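Lectures > Nouvelles > Textes courts
Dernière mise à jour : juillet

Le café du retour

Mererid Prosser revint à Resia par le car de onze heures, avec une valise trop lourde et, dans la poche de son manteau, la lettre de sa tante – quatre pages serrées, où il était question du prix du beurre, d'un voisin fâché, et seulement à la fin de la maison qu'il fallait vendre. Elle l'avait relue tout le long de la route, et comme chaque fois elle avait fini par sourire au passage du beurre.

La maison, perchée au-dessus du lac, valait selon la lettre plus de 3000 souvenirs et pas un sou. La tante avait toujours aimé les grands nombres. Elle prétendait aussi avoir écrit 277 lettres à un certain Martinelli, qui n'avait répondu qu'à la dernière, et encore, pour demander l'heure du car.

Mererid posa sa valise dans l'entrée, mit de l'eau à chauffer, et resta un bon moment à écouter la maison craquer, comme on écoute une vieille dame qui cherche ses mots.

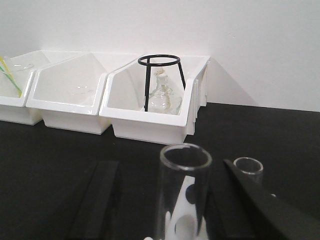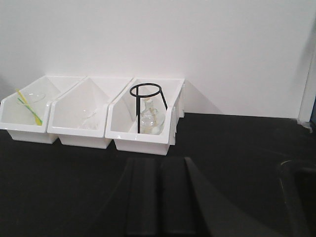
Au fond, contre le mur blanc.
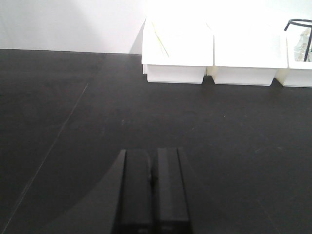 Martinelli, lui, soutenait que les lettres n'étaient pas 277 mais bien 400, qu'il les avait toutes gardées, et que s'il n'avait pas répondu, c'est qu'il attendait que l'histoire du beurre se termine. Il disait cela sur le pas de la porte, son chapeau à la main, un peu rouge d'avoir monté la côte.

– Entrez donc, dit Mererid, le café est presque prêt.

Il entra, s'essuya longuement les pieds, et demanda s'il pouvait voir la dernière lettre.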